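Gidbridge Shared Floor
Minutes of the users' meeting, March

Held in the large room, Wednesday, 4:30 p.m.

Present: Agata Barbieri (chair), Vilém Vlček, Rozália Jelínek, Vratislav Kollár, Kazimír Rusnák (minutes)
Apologies: Hedlund sent word that they could not attend and would go along with whatever was decided on the chairs.

1. Minutes of the last meeting

Accepted with one correction. Under item 4, the key to the storage cupboard is kept by Vilém, not by Skomden. Kazimír will fix the copy in the binder.

2. Matters arising

The door closer has been adjusted and no longer slams. Rozália said it now takes a push to get it to latch in the evening. Vratislav will have another look with a screwdriver before he calls the locksmith back.

The lost glove box by the entrance has been emptied. Two scarves and an umbrella were left over and went to the charity shop.

The window blind on the street side is still stuck halfway. Carried forward again.

3. Office chairs

Vilém had gone over the black mesh chairs as he was asked to in the winter. There are 17 on the inventory. He reported that most are in fair order. The usual complaints are hair and thread wound into the casters, armrests that have worked loose, and gas lifts that sink. He has tightened the armrests he could tighten and put a strip of masking tape under the seat of any chair that still needs a part.

Agata asked whether the sinking ones were worth repairing. Vilém thought so, as the mesh itself is sound on all of them and a new lift costs a good deal less than a chair. Vratislav was not convinced and said that his back would like to see a new chair now and again. It was agreed to repair first and look at it again in the fall.

There was a longer discussion about where the chairs live. They drift. People take one to wherever they are working and leave it there, and by the end of the week there are chairs along the walls, beside the fans and by the small high table, which is too tall for them anyway. Rozália has twice arrived in the morning to find none at her own desk. Kazimír said he did not mind where a chair was as long as it was not out in the walking space with its back to the door, where people carrying things can't see the base.

Agreed: chairs go back to a desk at the end of each booking. If you don't know which desk, any desk will do. No chair is to be parked in the path between the entrance and the back wall.

Action: Vilém to order lifts and a set of casters, up to the amount left in the repairs line.

4. Cables on the floor

Raised by Rozália. The cables that come away from the left-hand wall and run toward the middle of the room are a nuisance and somebody is going to go over on them. The white ones and the black ones get tangled together, so that nobody can tell whose plug is whose, and then no one wants to pull anything out.

Vratislav suggested a floor box in the middle of the room. He had asked Gritov for a price and was quoted $3,233, including lifting and relaying the planks. Agata said this was more than the room had to spend on everything this year. Vratislav agreed but wanted the number in the minutes so that it would not have to be asked for again.

Rubber cable covers were preferred for now. Rozália has used them at Skomden and found that the low, wide kind stays flat on a wood floor, whereas the narrow kind rolls when stepped on. Tape directly on the planks was ruled out, after what happened to the finish near the kitchen door.

Agreed:
Cables are to follow the wall as far as they can before crossing the floor.
Anything that does cross goes under a cover.
Every plug gets a tag with a name on it. Untagged cables will be coiled and put in the blue bin in the cupboard after one week.

Action: Rozália to buy covers. Kazimír to buy tags.

5. Tables and desks

The white desks were bought to be shared and are turning into storage. Agata asked people to think about what they leave on them. Bags and small boxes are fine while you are in the room. They should go with you, or in the cupboard, when you leave. Equipment that has to stay out overnight should be kept to one end of the desk so that the next person can sit at the other.

Cups: please take them to the kitchen. The low tables in the middle are the worst for this.

The round light wood table was discussed. Hedlund had asked by email whether it could be moved to the meeting room upstairs. Vilém was against it, as it is the one place where people can stand and talk without leaning over someone's work. Rozália pointed out that it has to be turned on its side to go through the door and that the top has already been marked once. It stays where it is. Agata will write to Hedlund.

The wobble in one of the white desks has been cured with a felt pad under one leg. If the pad comes off, please don't replace it with folded cardboard. There are more pads in the top drawer in the kitchen.

6. Fans

The standing fans are to stay out until the ventilation has been looked at. Vratislav has been on to the building office about it and expects a visit some time this month.

He asked that the fans be cleaned in the meantime. The grille comes off with one clip at the bottom, and the blades can be wiped with a damp cloth once the fan is unplugged. He did one as a trial and was surprised how much came off it. Kazimír offered to do the rest.

Kazimír also asked people not to hang jackets on them. Agreed without discussion.

Rozália finds the fans too loud for phone calls at the highest setting. People are asked to use the middle setting when someone is on the phone, or to ask first.

7. Floor

The planks are holding up well apart from the worn patch near the kitchen. Sweeping is still once a week, and there was some feeling that it ought to be twice while the street is being salted. Vilém noted that sweeping goes much faster when things are off the floor, and asked that cases and smaller gear be put on a shelf or under a desk if they are not in use.

Shoes: the mat at the entrance is too small for the number of people coming through. Agata has a longer one at home that she no longer uses and will bring it in.

8. Bookings and changeover

The large room has had around 30 bookings since the last meeting, which is more than usual for the season. The trouble is mostly at changeover, when one group is still putting things away and the next is already coming in with its bags on. Vratislav proposed a gap between bookings. Rozália thought fifteen minutes was plenty if people kept to it. This was agreed and Agata will change the booking sheet.

At changeover the group leaving should put the chairs back, clear the desks, coil what is theirs and leave the fans unplugged. The group coming in should keep to the back wall until this is done.

9. Other business

Vilém has a spare key to the bicycle cage if anyone is short of one.

The kettle has been descaled.

The meeting closed at 5:40 p.m.
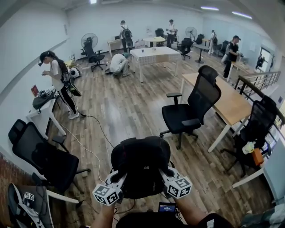 Corrections to Kazimír before the next meeting, please, by note in the binder or by email. The next meeting will be in the same room in May. Items for the agenda go to Agata, and Vratislav has already put down the window blind.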